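4. Student Project: Picking Household Items from a Desk

4.1 Course setting

The second half of the course at Kerville is a group project. Students work in teams of up to four and have from the start of June to build a pick-and-place system on a small arm. The task for the year reported here was called "shoes and boxes". Each team had to get the arm to find a shoe, lift it, and set it down next to or inside a box, on a desk that was not cleared beforehand. We chose shoes because every student owns a pair and because they are hard to hold. The collar bends, the laces hang loose, and the heel is a different shape from the toe.

There were 15 teams. Most had taken one programming course before this one and had never worked with a physical robot. Viola Piras and Iestyn Owen ran the weekly help sessions, and Rongrong Xia looked after the software that all teams shared.

4.2 Collecting demonstrations

Each team recorded its own training data by guiding the arm by hand. The shared software, Vallska, saved camera views and joint positions together and wrote a log entry for every attempt. Teams were asked for at least 400 attempts, including failed ones. We had asked for 1,000 the year before, and students told us that the recording took up time they would have liked to spend on the model. Lowering the number did not seem to hurt the final results, although the two years used different objects and we would not lean on the comparison.

Students were free to record wherever they liked, and many worked at their own desks instead of in the teaching lab. This gave us more varied backgrounds than we had planned for. It also caused trouble. Window light changed through the day, and cables were sometimes mistaken for laces. Figure 3 shows one desk from the project, with a red shoebox in front, a navy suede sneaker beside it, and monitors and a houseplant behind.

Teams also had to decide how to label an attempt that went partly right. A shoe might be lifted cleanly and then put down on its side. Some teams called this a success and others did not, and two teams changed their minds halfway and had to go back through their logs. We now give out a one-page labeling guide in the first week. It was written by Emlyn Gape, who was a student on one of those two teams.

4.3 Training and testing

All teams started from the same small model, which we call Cao, and trained it on their own recordings. A team could then ask to swap data with one other team. The shared test was held in the teaching lab on 29th August, on a desk no team had recorded on, with shoes supplied by the staff.
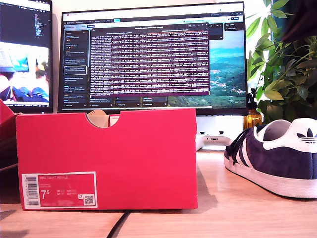
Figure 3. A project desk with shoebox and sneaker. A game controller lies between the monitor stand and the shoe.

The teams that had swapped data did better on the new desk than those that had not. This held even when the partner team's recordings were untidy. The most common failure was a grip on the laces, where the arm lifted the shoe a short way and dropped it. The next most common was stopping short of the box – the model had learned the height of one box and did not adjust to another. Several teams guessed the first problem in their project plans. None of them guessed the second.

Grades were not tied to the test score. Students were marked on a written report and on how well they could explain their failures from the logs. Meirion Skyrme read all the reports and found that the weaker ones tended to blame the arm, while the stronger ones pointed to particular attempts in the data. We plan to keep this marking scheme. We are less sure about letting teams choose their own swap partners, as friends paired up early and a few teams were left without a partner.

Section 5 compares these results with the Divov task, in which the same students worked with soft packaging.

Related items
Teaching robot grasping to first-time programmers
Labeling guide for partly successful attempts
The Divov task: soft packaging in a student lab
Vallska setup notes for course staff

Contact the authors | Copyright remains with the authors | Back to top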